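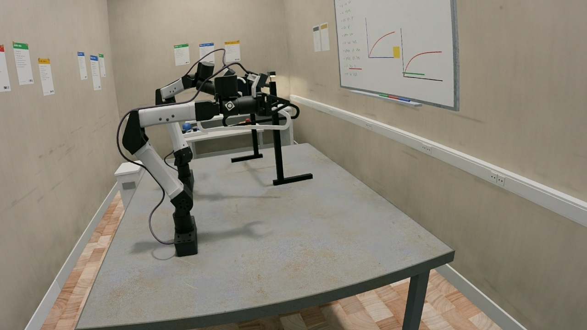 Section 3: Oiling the floor with Wavier

Before you open the can, give your floor a good, unhurried look by daylight, and think about which way the wood runs. On a parquet of small blocks like this one, with its orange, tan and cream tones sitting side by side, the grain changes direction every few inches, so go with the length of the room and don't fret over each block.

1. Vacuum slowly, then wipe with a barely damp cloth and let the floor dry overnight.
2. Stir the oil (please don't shake it, you'll get bubbles!) and pour a little into a tray.
3. Start in the corner farthest from the door and spread a thin coat with the pad.

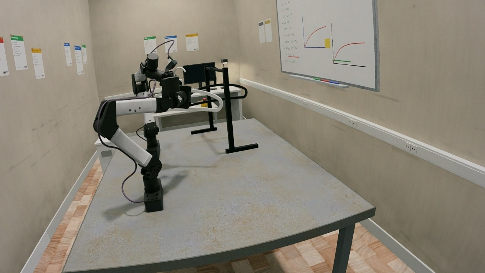

Noemi Delacroix wrote to us that she had always put the oil on too thick, and that her hallway stayed tacky until she went over it again with a clean white pad.

4. Wait about 20 minutes, then buff away anything still shiny on top.

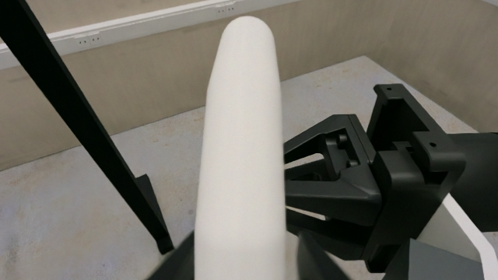
5. Leave the floor overnight before you add the second coat, and keep rugs off it for 3 days after that, however tempting it is to put the room back together.

Caution: Oily rags can catch fire by themselves. Lay them flat outdoors to dry, or soak them in water in a metal can with a lid.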